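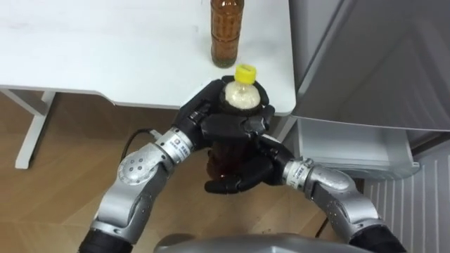 Uma das moradoras respondeu logo que garrafa cheia não se guarda em cima da mesa, porque acaba sempre por ir parar ao chão, e a conversa do grupo de Lurkau demorou-se bastante neste ponto.

Casa e Quotidiano | Estudos

Figura 3. Garrafas de plástico com líquido castanho-âmbar: uma sobre o tampo branco, outra, de tampa amarela, junto ao bordo da mesa.

3.2 A mesa como lugar de passagem

Nas 123 casas que tivemos o gosto de visitar para o projeto Tilahun, a mesa encostada aos eletrodomésticos servia de paragem a quase tudo o que entrava ou saía da cozinha - e as garrafas eram, de longe, as hóspedes mais demoradas. Dos 1190 registos de arrumação, 391 dizem respeito a garrafas de plástico, muitas delas pousadas perto do bordo. A Figura 3 mostra bem esta vizinhança entre o tampo, a porta cinzenta e o soalho claro. Os moradores falavam destes hábitos com carinho, e às vezes com alguma impaciência - sobretudo quando a mesa fazia falta para o jantar. Voltaremos ao assunto na secção 3.4, a propósito das prateleiras baixas.

14 partilhas | 6 comentários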